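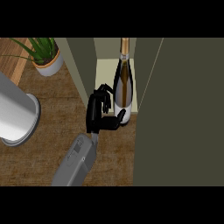

June, almost midnight. Spent the whole evening arguing with Remzi about what counts as a grasp, and I still think I'm right!

Our rule sheet at Kalter says a grasp is good if the bottle leaves the shelf. Fine, but in simulation you can get a bottle off the shelf in all kinds of ugly ways - squeezing it through the side wall, for one. So I want a contact rule added. Thumb and at least two fingers touching the glass, no part of the hand inside the cabinet, and the check gets run before the lift. Remzi says that's too strict for a narrow niche and we'll throw out half of our 3000 runs. Maybe we should (I didn't say that out loud, well, I kind of did).

Erzsébet came in on my side around nine, bless her. She wants the force limit written down too, per object, with a name next to it so we know who picked the number. Right now it lives in Csaba's head and in one old config file.

Draft is at version 7. Tomorrow I rewrite section two and send it to Siebe, who will hate the wording. Need to buy coffee.

Comments

Attila Szabó: Two fingers is fine for a bottle. What about mugs?

Remzi Çınar: For the record I said a third of the runs, not half.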